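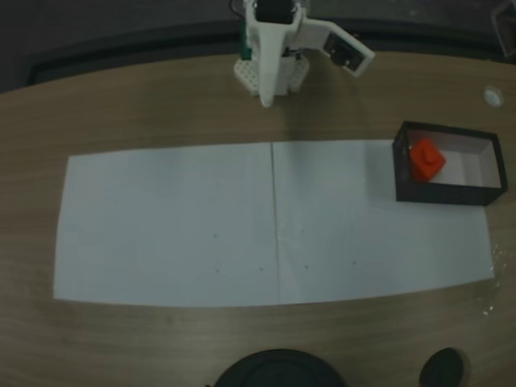 Tips from the Grirnow after-school robot club, for anyone running one at a kitchen table

We meet on a Monday, and over the winter we have picked up a good many small habits that might save another club an evening of grumbling (and a scratched table!).

Put a big sheet of paper down before anything else. Pencil marks show up nicely on it, so the children can mark where the cube starts and put it back in the same spot after every go.

Line your drop box with white. Ours is a plain black one with the lid left off, and an orange cube is ever so easy to spot against a pale floor.

Keep 2 spare servo screws in a jam jar lid, and do label the lid. Ours once went out with the recycling.

Coil any slack cable well away from the arm and hold it with a bread bag tie, loosely, so it can still move about.

Wipe the table with a barely damp cloth before the paper goes down, and let it dry while you have your tea. Crumbs get everywhere, biscuit ones especially.

If you're entering the Ravivell cup in February, practise with the big light off as well as on. The hall there is gloomier than you'd think, so bring a lamp.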